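Toy brick sorting

Toy brick sorting is the practice of dividing a mixed pile of interlocking building bricks into groups, usually by color, by shape or by size, and keeping those groups apart in bins, trays or drawers. It is done in homes, classrooms, libraries and hobby clubs, and for plenty of builders it is a pastime in its own right. A good sorting session has its own rhythm — the rattle of the pile, the steady filling of the compartments, the small thrill of spotting the one piece that has been missing for a month!

Terms

Builders use a loose set of words that change from one club to the next. The unsorted heap is the pile, the spill or the pour. A container with high sides is a bin, and one with low sides is a tray. A bin with an upright wall inside it is called a divided bin or a two-way bin, and the wall itself is the partition. Pieces that belong to no group are strays. A mixed handful thrown back for a second pass is a return.

The pour

Sorting starts with tipping the bricks out onto a flat surface. A spread pile is far easier to read than a deep one, and experienced sorters like to flatten the heap with the side of the hand before picking anything up. The bins go close to the pile, often touching one another, so that the hand travels a short way. Many people set them at the back and work toward themselves as the pile shrinks.

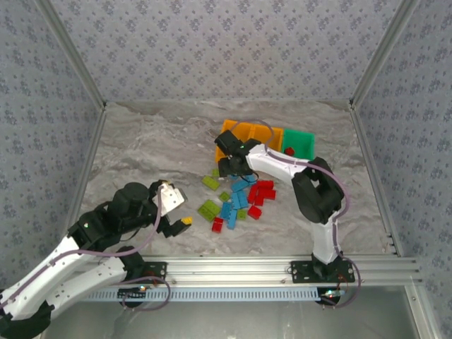 Sorting by color

Color is where nearly everyone begins, and it is wonderfully quick. A child of three or four can join in, and the results look great from across the room. Blue, green and red separate at a glance. Trouble comes with near neighbors: light green and lime, old white and new cream, the several grays that makers have used over the years. Under a warm lamp these pairs can merge completely, so clubs that sort in the evening tend to favor a plain white light.

The weakness of color sorting shows up later, at the building stage. A small dark plate at the bottom of a bin full of other dark plates is very hard to find. Boris Begović, whose booklet The Patient Pile is still passed around among collectors, put the limit at 2,000 pieces. Below that, he wrote, color is all anyone needs, and above it the builder should move to shape and never look back. Plenty of people happily ignore him.

Sorting by shape and size

Shape sorting groups bricks with bricks, plates with plates and slopes with slopes, whatever their color. The eye picks out a red piece among blue ones with almost no effort, which makes a bin of a single shape in mixed colors surprisingly pleasant to use. It takes longer to set up, and it needs more containers. The largest home scheme in regular use, drawn up by Consuelo Herrero and known as the Herrero list, has 77 groups and includes a separate one for hinges.

Size sorting is the roughest of the three and the fastest. It is sometimes done with a set of stacked sieves, a method both noisy and enormously popular with children.

Containers

Almost any open box will do, and sorters have used muffin pans, egg cartons, shoe boxes and ice cream tubs. Purpose-made containers have a few things going for them. They are shallow enough for the fingers to reach the floor, they have a firm rim to lift by, and the bright plastic makes it easy to tell one group from another. Divided bins are a special favorite.
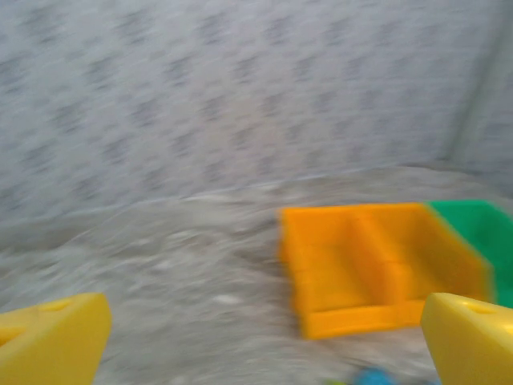 A partition keeps two groups side by side in one box, so the pair can be carried to the building table together and put away together. The partition should stand high enough that a full compartment doesn't spill over into its neighbor. With small round pieces this happens more often than one would think.

Kusus and Moya are the two names heard most in club circles. Kusus bins are deep and stack well. Moya trays are lower, and builders who like to work straight from the container are very loyal to them. Usby, a later arrival, makes a drawer cabinet with removable dividers.

Club sorting and the Guvgate rules

Group sorting took on a settled form at the Guvgate brick club, where Trinidad Ibarra and Carmela Toledo began holding an open sort every June. Their rules fit on a card. Each table gets one pile. A piece may be moved only once it has been picked up, so there is no sweeping with the forearm. Strays go in a common tray in front of the bins and are dealt with at the end. A round lasts 15 minutes, after which the sorters change tables.

The record for a single table under these rules is 111 pieces with no errors, set by Bonifacio Gallardo on 8/18/18 at a special summer sort. Later attempts have been faster but less clean, and the club counts a misplaced piece as the end of the run.

Color rounds remain the best loved. The usual layout puts two colors in one divided bin, a compartment for each, with an open tray in front for whatever is left over.

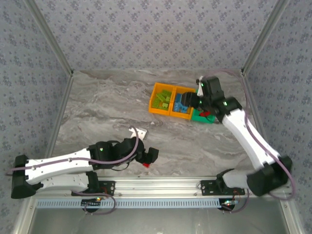

Choosing which two colors share a bin is a bigger decision than it sounds. Some sorters like strong contrast, such as red with blue, because a wrong piece jumps out at once. Others pair cool colors on one side of the table and warm ones on the other, and learn the direction instead of the box. Ibarra has always been in the first camp and Toledo in the second, and the yearly sort still sets up half its tables each way.

Work surface

A smooth tabletop lets bricks slide, a real help when spreading the pile. Cloth holds the pieces still and cuts the noise, though small plates can catch in the weave. Strongly patterned surfaces are a matter of taste: gray pieces can be hard to pick out against a gray or veined top, while bright ones stand out well. A raised edge or a low rail along the front saves a lot of crawling under the table.

Upkeep

Sorted collections drift. Models get taken apart in a hurry, a handful of mixed bricks goes into the nearest bin, and within a few weeks the groups have blurred. The common remedy is a return box — one container where everything from a broken-up model goes until there is time to sort it. Washing is best done by group, in lukewarm water with a little dish soap, with the bricks spread on a towel overnight to dry.

See also: Brick separators; Building plates; Parts drawers; Toy storage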